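Nutau Table Items: Data Card

Version 2

Summary

Nutau Table Items is a collection of 3,000 still images of tableware and food items on table surfaces, with written labels for each image. The labels record which items are present, their color, and how they are placed in relation to one another. The collection is intended for work on object naming and on simple spatial language, such as whether a piece of fruit is on a plate or on the table next to it.

The collection is maintained by the Fusamura Institute. This card applies to Version 2 only. Users of the first version should read the section on changes before combining the two sets of labels.

Contents of the release

images/ contains the still images, in a single folder.
labels/items.csv contains one row for each labeled item in each image.
labels/relations.csv contains one row for each labeled pair of items.
labels/surfaces.csv contains one row for each image and describes the table surface.
docs/ contains the labeling guide, the item list and this card.
LICENSE.txt contains the terms of use.

Image names match the image_id column in all three label files. An image with no labeled items still has a row in surfaces.csv.

Item classes

The item list has 24 classes in two groups.

Tableware: plate, bowl, saucer, cup, mug, glass, pitcher, tray, fork, knife, spoon, napkin.

Food: apple, pear, orange, lemon, banana, star fruit, peach, tomato, carrot, corn, bread roll, egg.

Real food and model food share the same class. An apple is labeled "apple" whether it is edible or a replica. An optional column, item_kind, accepts the values "real," "model" and "unknown." Labelers were instructed to enter "unknown" unless the matter could be settled from the image. Gloss, unusually even color or a very regular shape was not accepted as enough evidence on its own. As a result, the value "unknown" is common among the fruit classes, and the column should not be used as a reliable division between real and model items.

Anything outside the item list is left unlabeled. The absence of a row should not be read as a statement that nothing else is in view.

Item labels

Each row in items.csv has the following fields.

image_id: the name of the image.
item_id: a number that is unique within the image.
class: one of the classes listed above.
color_main: the color covering the greatest part of the item.
color_second: a second color, where one is clearly present. May be blank.
extent: "whole" if the full outline is within the image, "part" if the outline runs past the border.
covered: "yes" if another object hides any portion of the item, otherwise "no."
item_kind: described above.

Color terms come from a short list given in the labeling guide. Turquoise, mint and teal are all entered as "blue-green." Lighter or darker streaks on the skin of a fruit are not entered as a second color when they are shades of the main color. Stems and leaves are disregarded.

Plates, bowls and trays

Containers and flat tableware carry one additional field, holding, with the values "empty," "not empty" and "cannot tell." The following rules apply.

A plate is "empty" when no item rests in the well or on the rim. A shadow falling across the rim does not change this value.

An item that overlaps a plate in the image is not counted as being on the plate if it is resting on the table behind or in front of it. Labelers were asked to look for the point of contact between the item and the surface.

Where the plate runs past the image border, the value is assigned from the visible portion. Users who need certainty about the full plate should keep only rows in which extent is "whole."

Relation labels

The file relations.csv uses five terms: on, in, beside, touching and apart. Each pair of labeled items receives exactly one term.

"On" is used for an item resting on flat tableware. "In" is used for an item inside a bowl, cup, mug, glass or pitcher. "Beside" is used where two items share the table surface and the gap between them is smaller than the shorter side of the smaller item. "Touching" is used where contact between two items on the table is clearly visible. "Apart" covers all remaining pairs.

The terms "left," "right," "front" and "behind" are not used. In earlier trials, labelers gave conflicting answers depending on whether they took the position of a seated diner or that of the viewer. Projects that need such terms may derive them from their own annotations.

Table surfaces

The field surface_type accepts "wood look," "plain," "cloth," "stone look" and "other." The words "wood look" cover solid wood, veneer, laminate and printed film alike. Grain direction and surface finish are not labeled. A separate field records whether the surface is light, medium or dark in tone.

Labeling procedure

Every image was labeled twice, by different labelers working from the same guide. Where the two sets of labels matched, they were accepted. Where they differed, a senior labeler selected one of the two or entered a corrected value. The original entries are not part of the release.

During the final review, 109 images were returned for relabeling. Most of these involved the boundary between "beside" and "apart," or fruit lying close to the rim of a plate. The corrected labels are included in this version.

Changes in Version 2

The class "star fruit" has been added. In the first version, star fruit was left unlabeled.

The class "dish" has been removed. Items formerly in that class have been reassigned to "plate," "bowl" or "saucer."

The relation "near" has been replaced by "beside" and "apart."

The holding field is new.

Known limitations

The item classes are not evenly represented. Plates, apples and bananas appear far more often than pitchers, eggs and corn. Results should be reported by class.

Saucers and small plates are difficult to separate when no cup is present. Labelers were instructed to choose "plate" in doubtful cases.

Yellow fruit is the most frequent source of naming errors. Star fruit seen from the side, with its ridges running lengthwise, was sometimes entered as banana or lemon in the first round of labeling. Errors of this type may remain.

The labels do not record size, weight, material or freshness, and no such information should be inferred from them.

Suggested and unsuitable uses

The collection is suitable for testing item naming, color naming and short placement statements. It may also be used in teaching.

It is not suitable for nutritional estimates, food safety work or the identification of commercial tableware. The labels were not designed for these purposes.

Terms of use

The images and labels may be used for research and education. Redistribution of the full collection requires written permission. Publications should cite the collection as "Nutau Table Items, Version 2, Fusamura Institute."

Reference entry

plate: blue-green, part, empty
apple: red, on table surface
star fruit: yellow, part, on table surface
surface: wood look, light

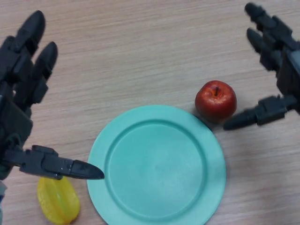

Nutau Documentation Office, Fusamura Institute
Maintainer of the data card and labeling guide

Corrections to the labels should be submitted through the Institute's data desk, with the image_id, the item_id and the proposed value. Accepted corrections are listed in the docs folder of the next release.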